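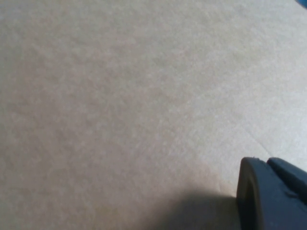
Graubeige, fein gesprenkelt.

26. März 2026, von der Redaktion dieses Blogs (also von mir)
Zuletzt aktualisiert: gestern Abend, Tippfehler im dritten Absatz

Seit dem Herbst verschicke ich meine Päckchen nur noch in gebrauchtem Material. Angefangen hat es mit einem Stapel Versandtaschen im Flur, die ich nicht wegwerfen wollte. Inzwischen ist daraus ein Regalbrett im Keller geworden, und ich kaufe weder Kartons noch Füllmaterial neu.

Ich verkaufe nebenbei gebrauchte Strickanleitungen und Garnreste, meist über Veloso, seltener über den Tauschmarkt in Barkum. Im letzten Jahr waren es 49 Sendungen. Große Mengen sind das nicht, aber vorher habe ich für jede zweite davon eine neue Tasche gekauft, im Zehnerpack, und am Jahresende lag immer noch ein angebrochenes Paket herum.

Mein System ist einfach. Kartons werden flach zusammengelegt und nach Größe sortiert, die kleinen vorne. Klebeband ziehe ich gleich beim Auspacken ab, alte Adressaufkleber ebenfalls. Wenn ein Aufkleber nicht abgeht, klebe ich Packpapier darüber. Durchstreichen mit Filzstift reicht nicht, jedenfalls bei mir nicht: Eine Sendung kam nach vier Tagen zu mir zurück, weil der alte Strichcode noch lesbar war. Seitdem klebe ich alles ab.

Garn wiegt wenig und verzeiht viel, man kann es auch schief einpacken. Ein Brief mit 500 Gramm ist schnell erreicht, wenn man ein Heft dazulegt, deshalb steht neben dem Regal eine alte Küchenwaage. Sie zeigt zwei Gramm zu viel an. Das weiß ich und rechne es ab.

Bei den Anleitungen ist es schwieriger. Hefte bekommen Knicke an den Ecken, und ein Heft aus den Siebzigern mit geknickter Ecke ist für manche Leute kein Heft mehr. Ich lege sie zwischen zwei Pappen, die etwas größer sind als das Heft, und binde das Ganze mit einem Rest Baumwollgarn zusammen. Die Pappen schneide ich aus den Rückseiten alter Zeichenblöcke. Davon habe ich noch einen Vorrat aus einer Haushaltsauflösung in Grolturell, der vermutlich bis weit ins nächste Jahr reicht.

Nicht alles funktioniert. Cornflakes-Schachteln sind zu dünn, die habe ich nach zwei Versuchen aufgegeben. Schuhkartons sind stabil, aber fast immer zu groß, und dann zahlt man Porto für Luft. Zeitungspapier färbt auf helle Wolle ab. Das habe ich an einem cremefarbenen Strang gemerkt, den ich danach selbst behalten habe - er liegt jetzt im Korb für Socken.

Die Rückmeldungen sind gemischt. Die meisten Käufer schreiben nichts zur Verpackung, einige schreiben, dass sie den Karton weiterverwenden. Eine Käuferin fand es unordentlich und hat mir deshalb einen Stern abgezogen. Damit kann ich leben. Ich schreibe jetzt in jede Anzeige, dass ich gebraucht verpacke, und seitdem kam in der Richtung nichts mehr.

Gespart habe ich auch etwas. Rechnet man die Taschen, das Luftpolster und das Klebeband zusammen, komme ich auf 13 Euro im Jahr. Das Papierklebeband von Trundier kaufe ich weiterhin neu, eine Rolle reicht mir lange. Dafür habe ich mehr Arbeit mit dem Sortieren, und im Keller ist ein Brett weniger frei. Meine Einmachgläser stehen seitdem auf dem Boden.

Im Mai will ich das Regal einmal ganz ausräumen und alles weggeben, was ich seit dem Herbst nicht angefasst habe. Vor allem die sehr großen Kartons. Wer in der Nähe von Barkum umzieht und welche brauchen kann, schreibt mir am besten über das Kontaktformular. Nur Abholung, und bitte mit dem Auto, sie passen nicht auf den Gepäckträger.

200 Mal geteilt
13 Kommentare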